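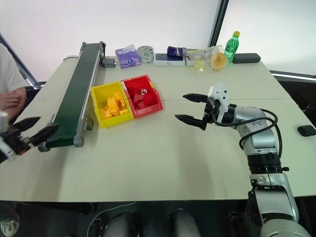
Block Sorting Table: Frequently Asked Questions

What goes in which bin?
Yellow and orange-yellow blocks go in the yellow bin. Red blocks go in the red bin, and that includes the dark reds.

Why are the bins next to the conveyor?
It keeps the reach short. Set the yellow bin closest to the side rail and the red bin right up against it.

How full can a bin get?
Keep the pile below the rim. A bin holds 300 small blocks comfortably. Once it gets near that, swap it for an empty one from the Zastby shelf.

I found a piece that isn't a plain block. What do I do with it?
Set it aside and ask. Odd pieces do end up in the bins, and we pull them out before the sets are packed.

Can I leave blocks on the belt when I finish?
No. Clear the belt at the end of your turn. Blocks left near the rollers can get pinched when it starts up again.

How do I clean the belt?
Switch it off and wipe it with a damp cloth and a drop of dish soap. Let it dry for 5 minutes. Please don't spray anything near the motor.

Can I keep my own things on the table?
Small items are fine along the back edge. Drinks stay on the side counter.

How do I wash the blocks?
Put them in a mesh bag and soak them in warm soapy water, then rinse and spread them on a towel overnight. Don't put them in the dishwasher.

How many blocks do you have?
The Werkell collection has 4000, counting all colors. We sort for 185 classroom sets, which go out in August.

Do you take donated blocks?
Yes, if they are clean and not cracked. Leave them at the Cassim Street desk with your name on the bag.

Who do I ask about something not listed?
Pramila Singhal runs the sorting table. Leave a note at the desk and she will get back to you.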